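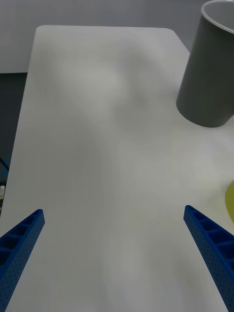
## The big white table

This page is for our table in the Molefe room. Many people asked me about it after we moved, so I decided to put the notes together in one place. My name is Kwesi Agbenyega and I take care of the furniture on our floor.

The top is white, but it is a little warm, closer to milk than to paper. When we were choosing, I had two samples from Fonen at my desk for the whole of February, one glossy and one matte. The glossy one showed every lamp in the ceiling as a bright spot. With the matte one the light stays soft, and the shadows on it have no hard edges. I am happy we took the matte.

**The corners.** I asked for rounded corners, only gently rounded. The old table had sharp ones, and I had a blue mark on my leg from it for most of one winter.

**The surface.** It is smooth, so a damp cloth is enough. Please do not use the yellow sponge from the kitchen, it is too rough. For marker ink I use the Prandard cleaner, a very small amount, and then water.

**The size.** It is large, and this was the difficult part. The door of the room is 80 cm wide, so the top had to come in on its side, and we took the door off first. Two colleagues from Prongate helped us to carry. It took the whole morning - we stopped many times to rest our hands.

**The legs.** They are screwed on from below. If the table begins to move when you lean on it, the key is in the drawer near the window, together with the spare screws. Tighten a little, then check again after some days.

**Before you leave.** Take your cups and papers with you. Hot things should stand on a mat, also when they are there only for a minute.

I still want to find a better lamp for the evening, the present one hangs too low for tall people. If you have seen a good one, write to me or leave a note on my desk.

Last changed: 20 November 2020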